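4.3 Plates, and what the left arm thinks of them

We had expected the toaster oven to be the hard part. It has a door, a handle and a dark interior, and Kopecký and Michalík spent most of November preparing for it. The dish rack got one afternoon. This section is mostly about the dish rack.

Each trial in the Ralline kitchen set starts from a scripted layout and a single spoken-style instruction, such as "put the blue plate on the tray." The policy was trained on 80 teleoperated demonstrations per task and tested on 20 trials per task, with object positions shifted by hand between trials. The operator, Sárközi, did not see the test layouts in advance. He has asked us to note that he would have done better.

Plates lying flat gave few problems. The policy learned to slide a plate toward the mat's edge and pinch the overhang, a trick that appears in the demonstrations only because Sárközi got tired of doing it the proper way. Upright plates were another matter. A plate in the rack offers a thin rim and not much room on either side of it, and when a second plate stands behind the first, the gripper has to come down from above with one finger in the gap. The starting layout for the two-plate condition puts the blue plate in front of the yellow one (Figure 6).

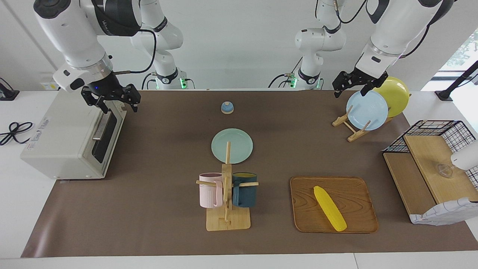
Figure 6. Left gripper on the rim of the blue plate in the two-plate rack condition. The right arm is near the toaster oven.

Success here was scored on the plate alone. A trial counted if the requested plate left the rack, reached its target and was released there, whatever became of its neighbor. Under this generous rule the policy succeeded in 89 percent of rim grasps pooled over all plate tasks. Mets then rescored the videos under a stricter rule, in which the other plate also had to stay put, and the mood in the lab changed.

Most of the lost trials share one cause. The policy closes on the rim correctly, then starts to pull forward before it has finished lifting, and the lower edge catches in the slot. Delaying the forward motion until the gripper had risen up to 2 centimeters removed most of these failures – a fix that took Machala one line of code and the rest of us three meetings. We report results without it in the main table, as it was added after testing had begun, and with it in the appendix.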